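Sosberg Tables
Round tables > White tops > The Levley

The Levley Round Table, White

Price: $869
Item no. 1601
Last updated Friday, May 5, 2006

I've been selling tables for a long time now and I still get asked for the same thing every week: a plain round white table that you can really use. Something you can push up to and sit at, or stand at, and spread your stuff out on and not worry over. That's the Levley. It's the one I have at home, and it's also where I sort the mail at the shop, wrap things, pack up small orders and (too often) eat lunch.

The shape

Round tables get called wasteful and I don't get it. Sure, you can't shove one flat against a wall. But you can walk around a round table carrying a box and not catch your hip on a corner, and in a small room I'll take that over the extra bit of surface any day. People also gather at it better. Put three folks at a rectangle and one of them is always stuck down at the end! At the Levley everybody can reach the middle, or at least everybody whose arms are as long as mine.

It comes in one size, 42 inches across. I used to list a 36 inch as well and I've dropped it, mainly since the people who bought it kept writing to say they should have gone bigger. If your room can't take 42 inches, have a look at the Correia further down this page. It folds.

The top

White, all the way across. I get letters about white (and emails, more and more emails), and they nearly all say "won't it show everything?" Yes it will, and I like that about it. Drop a little screw or a pill or a bead on a dark table and you're patting around for it with your palm like you lost a contact lens. Drop something dark on the Levley and you see it right away. Little white things are the exception, so if you do beadwork with pearls or you're sorting buttons off dress shirts, put a tray or a dish towel down first.

The finish has a soft shine to it. It's smooth enough that cards and papers slide, so if you play a lot of cards you may want a cloth. Small cases, gift boxes, jewelry boxes, that kind of thing, all look very good on it, and I know a couple of online sellers who bought theirs mostly to take their product pictures on. Bright colors really pop against it. An orange box on that white looks like it cost twice as much as it did!

Cleaning: damp cloth, drop of dish soap, dry it off. Please don't use the scrubby side of the sponge. I did it in February on our floor model, going after some dried glue, and there's a dull patch there now that I see every single morning. Ballpoint ink comes up with a little rubbing alcohol if you get to it the same day. Red wine I've had no trouble with. Turmeric, well, I've had trouble with turmeric. It fades over a week or two if the table gets some sun.

The cable hole

There's a round black opening set in near the edge, and it's for running cords down through the top. I went back and forth on it when we first took this table on, because I thought of the Levley as a kitchen table and who wants a hole in a kitchen table? Then I lived with one. A lamp, a phone charger, the radio, the sewing machine, the label printer... all of it goes down the hole and quits draping over the side where somebody is going to walk through it. I wouldn't go back.

A few notes on it. The opening takes a regular two-prong or three-prong plug. It will not take the big square power bricks that some laptops come with, so feed the thin end of that cord up from underneath and leave the brick on the floor. Set the table so the hole is on the side away from where you usually sit. You'd be surprised how many people put it right in front of their own stomach and then write to tell me they keep losing pencils down it. And if you have cords on the table that move around with you while you work, leave yourself plenty of slack before you start and keep the extra on the table side of you.

If you'd like one without the hole, I can get it, same price, but it has to be ordered specially and I can't take it back.

The base

One center post with a wide foot. No legs at the corners (no corners, I suppose) so your knees can go wherever they want and you can squeeze in an extra chair when company comes. The post is steel and the foot is heavy, heavy enough that the table doesn't tip when you lean on the edge to stand up. Don't sit on the edge. I have to say that because my insurance likes me to, and also because of something that happened at a birthday party.

There's a leveling foot at each of four points underneath. Our shop floor slopes in a way I've given up arguing with the landlord over, and I got the Levley dead level in a couple of minutes with my fingers. If you have a glossy floor, a painted one or tile or anything with a good shine on it, order the felt pads. They're $14 for the set and they stick on over the leveling feet. You can put them on later but then you'll be lying on your back under a table, and you'll think of me.

Standing or sitting

It ships at regular table height. For standing work, and I mean packing, wrapping, gluing, sorting, any kind of fiddly two-handed job where you're looking straight down at what you're doing, a lot of people like it taller. We carry a taller post that swaps in with the same four bolts. I'm on my feet most of the day and my back thanked me within a week. You can keep both posts and change over whenever, though I'll bet you won't, I never have.

If you're going to use it for small work, here's how I set mine up. Keep the middle clear. Whatever you're working on goes right in front of you, and the boxes and the stuff that's waiting its turn go off to the right side. I'm right-handed, so flip that if you aren't. Things near the edge of a round table stick out over it sooner than you expect, because the edge curves away from the box, so pull your boxes in a little if you have a cat or a toddler.

What comes in the carton

The top, wrapped in foam
Steel post, regular height
Foot
Four bolts, plus a spare
Hex key
One page of instructions, which I rewrote myself and which are now in the right order

It goes together in the time it takes to make coffee. Put the top face down on a blanket first, please. A clean blanket! Any grit under there will scratch it, and you won't find out until you flip it over.

Shipping

The Levley ships from our Dramham warehouse by freight and comes to your curb. The driver isn't supposed to bring it inside, though plenty of them will if you're nice and it's raining. The carton is big and flat and takes two people. Check the corners of the carton before you sign, and if one's crushed, write "damaged" on the slip and call me the same day. I'll send another one. I've had to do it a handful of times and it's never been a fight.

Other things you might want

The Correia folding round. Same white top, smaller, folds flat against a wall. No cable hole. I like it fine as a second table but it wiggles more than the Levley does and I won't tell you different.

Taller post for the Levley. Call for the price, it changes with steel.

Felt pads, set of four, $14.

Clear table pad, cut round. Good for kids and for glue. Takes a day or two to lie flat after you unroll it, so put some books on it. You can still see the white right through it, and I've cut a few of them at the shop with a notch for the cords, no extra charge, just tell me when you order.

I keep the floor model set up by the front window and you're welcome to come lean on it, spread your work out, bring whatever it is you do with your hands and try it for ten minutes. It's the best way to find out if you want the regular post or the tall one.

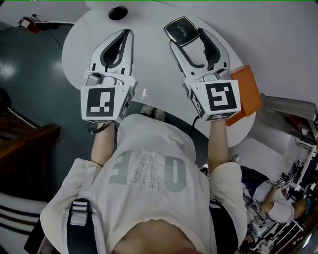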